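Print this page | E-mail this ticket

We use cookies to keep you signed in and to remember your ticket filters. Accept | Settings

Ticket: Right gripper drops out of tracking during open day demonstration
Opened by: Ayane Yagi
Assigned to: Géza Vincze
Site: Vutholm, upper floor
Status: Closed
Priority: High (visitors on site)

Reported April 23, 2023

09:40 – Yagi
Dry run for the open day. Task is the desk telephone: lift the handset, hold, put it back. Left gripper tracks normally. Right gripper pose freezes for a second or two, then jumps to the correct position. Happens on most attempts, always while the right hand is moving. First visitor group is due at 11. Recorder is on the Borbély build we used in December, no changes that I know of.

09:52 – Vincze
Please send the session log and say whether the freeze shows in the live view, in the saved file, or in both.

10:05 – Yagi
Both. Log uploaded. Live view and saved file freeze at the same points. Swapped the USB port on the recording machine, no difference. Restarted the recorder, no difference.

10:14 – Vincze
Log shows the right marker cube being lost and found again. The left cube is not lost once in the same session, so I do not suspect the overhead camera or the lighting. Check the following on the right side:

1. Cube seated fully on its mount, no play when pushed with a finger.
2. All faces clean. Wipe with a dry cloth only.
3. Strap below the cube lying flat, loose end tucked in.
4. Cube definition in the Avari settings page matches the cube fitted. 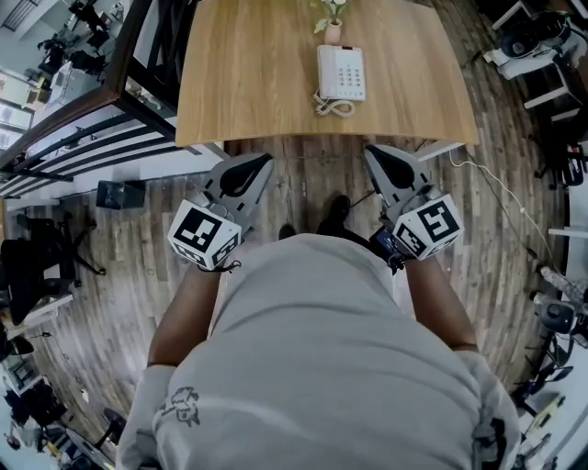 10:31 – Yagi
Items 1 and 2 are fine. On item 3 the loose end of the strap was standing up and could pass over one face when the wrist turned. Tucked in and taped. Dropouts are fewer but have not gone. Item 4: the settings page lists the right cube with an edge length of 30 mm. The left is also 30 mm. Both look correct to me.

10:38 – Vincze
Edge length is correct. Look at the exposure value on the same page. The default is 3000 and the log header says 11000. At that value the pattern smears as soon as the hand moves at normal speed. The left hand mostly stays still in this task, which would explain why only the right side complained.

10:44 – Yagi
Confirmed, it was 11000. Set back to 3000 and saved. Picture in the live view is darker but the patterns are sharp. Ran the telephone task again with both hands moving. No freeze on either side.

10:50 – Vincze
Good. Leave it there for the visit. Do not switch on auto exposure between groups, it writes its own value over the saved one.

15:20 – Yagi
Open day finished. The demonstration ran for all groups with no dropouts. One visitor from Ritier asked whether they could try the grippers themselves, so we gave them a short turn at the end. They knocked the vase twice and otherwise managed well. Tracking held throughout – I kept the log and have attached it.

15:48 – Vincze
Log checked, tracking at 100 per cent on both cubes. Cause recorded as wrong exposure value, with the loose strap end as a secondary fault. Still open on my side is who changed the exposure. The page keeps no history, and I have asked for one under a separate request. Closing this ticket.

Related tickets
- Settings page: keep a history of changes
- Recorder does not start after power cut, Vutholm
- Replacement straps for hand-held grippers
- Live view lags when two browsers are open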